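3.2 Wearable capture in the shared workshop

Our first attempt at recording hand motion was built on a kitchen table, and it showed. The wrist brackets were cut by hand and slipped after a few minutes, and the chest mount sagged whenever the wearer leaned forward. When we moved the work to the Prarkinar shared workshop in March, Audrey-Anne Campbell took the whole thing apart and started over with parts that any patient hobbyist could print and glue at home, and we have been grateful to her ever since.

The second build, which is the one used for all results in this paper, keeps the idea simple. The wearer puts on a pair of gloves, and a cube printed with square black-and-white markers is fixed to the back of each. A harness on the chest takes the strain of the wiring, and thin cables run out toward the hands with enough slack to reach the floor. We went through several cable lengths before settling on one that did not tug - Laurier Nguyen, who has the longest arms among us, was the judge of that.

We chose cubes over flat markers after a rather discouraging week. A flat marker is lost to the camera as soon as the wrist turns over, while a cube nearly always offers another face. Across the 483 recordings we kept, only 27 had a gap in hand pose long enough that we had to repair it by hand, and almost 40 more were set aside before that for reasons that had nothing to do with the markers (a loose plug, mostly).

Recording took place on the workshop floor as well as at the benches. We liked the floor because people handle things there much as they do at home, reaching and shifting their weight, and the arm we are building, the Vasylenko, will have to cope with motion of that sort. Glossy tile was harder on the tracker than we had hoped, as overhead lights leave bright streaks on it. Raymonde Landry's fix was to lower the camera exposure and let the background go dark, and we kept that setting throughout. Figure 3 shows both hands at work on a plastic object during floor recording. 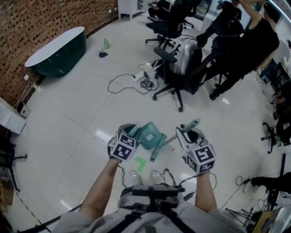
Figure 3. Two-handed handling of a teal plastic object on the tiled floor, with a marker cube on the back of each glove.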